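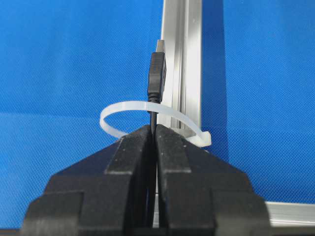 A thin black cable with a USB connector at the end.

What Is Inside a Wire?

Think about all the wires in your home for a minute. There is one behind the lamp, one behind the refrigerator, a tangle of them behind the television, and very likely one on the kitchen counter that everybody in the family wants at the same time because it charges the phones. We walk past wires all day long and hardly ever wonder about them, and that is a shame, because there is a lot going on in there!

Let's start on the outside and work our way in.

The Coat

The part of a cable that you can touch is called the jacket, and that is a pretty good name for it. It is usually made of plastic or rubber. It can be black or white or pink or any color the factory likes, and the color of a charging cable doesn't change how it works at all.

Electricity has a very hard time getting through plastic and rubber. Materials like that are called insulators. Glass is an insulator too, and so is dry wood. The jacket keeps the electricity on the path where it belongs, and it keeps your fingers away from it, too.

The Metal Middle

Under the jacket of a charging cable you would find some smaller wires, each one wearing a thin plastic coat of its own. And inside those coats, at last, is the metal. Most of the time it is copper, the same reddish-brown metal you see on the outside of a penny.

Copper is a conductor. That means electricity can travel through it easily. Silver is an even better conductor, but you can imagine what a silver wire would cost if it had to reach all the way around your house! Copper does the job very nicely, and it bends without snapping, so people have been making wires out of it for a long, long time.

If you could look at the copper up close you might get a surprise. In a bendy cable it isn't one thick piece. It is a bundle of strands, and some of them are as thin as hair. A single thick piece of metal gets tired if you bend it back and forth too often, and then it cracks. (You can try this with a paper clip. Bend it open and shut, open and shut, and sooner or later it will break.) A bundle of thin strands can bend many more times before it wears out.

So What Is Moving?

Everything in the world is made of tiny bits called atoms, and atoms have even tinier bits called electrons. In copper, some of the electrons are not held very tightly, so they can wander from one atom to the next. When you plug something in and switch it on, they all get a push, and that push is what we call voltage.

Now, you might think the electrons zoom along like race cars. They don't! In an ordinary wire they creep along more slowly than a snail. But the wire is already full of them from one end to the other, like a garden hose that is already full of water. Turn on the faucet and water comes out of the far end right away, even though the water at the faucet hasn't gotten there yet. Your lamp lights up right away in much the same fashion.

Big Pushes and Little Pushes

A simple USB charger gives a gentle push of 5 volts. A wall outlet in the United States gives 120 volts, and in many other countries it is closer to 220. That is a very strong push, and it can hurt a person badly. This is why you should never poke anything into an outlet, and never cut open a cable to see the copper for yourself, even if you are extremely curious. If you spot a cable with a split jacket, leave it alone and go and tell a grown-up.

The Ends Matter Too

The end of a cable is called a connector. The flat, rectangular kind that fits into a computer has little metal contacts inside. In the most basic kind there are four of them. Two carry the power, and the other two carry messages, so that your photos and songs can travel down the cable as well. Newer connectors have more contacts and can pass messages along much faster.

Try This at Home

You will need a small flashlight that uses ordinary batteries, and a grown-up to keep you company. Take the batteries out. Put one in backward and try the switch. Most flashlights will stay dark! Turn the battery around again and the light should come back. Electricity needs a complete loop to travel around, with all the pushes going the same way. We call that loop a circuit.

Words to Remember

Conductor: a material that lets electricity through easily.
Insulator: a material that electricity can hardly get through.
Circuit: a complete loop for electricity.
Voltage: the push that gets electrons moving.

Page last updated August 2014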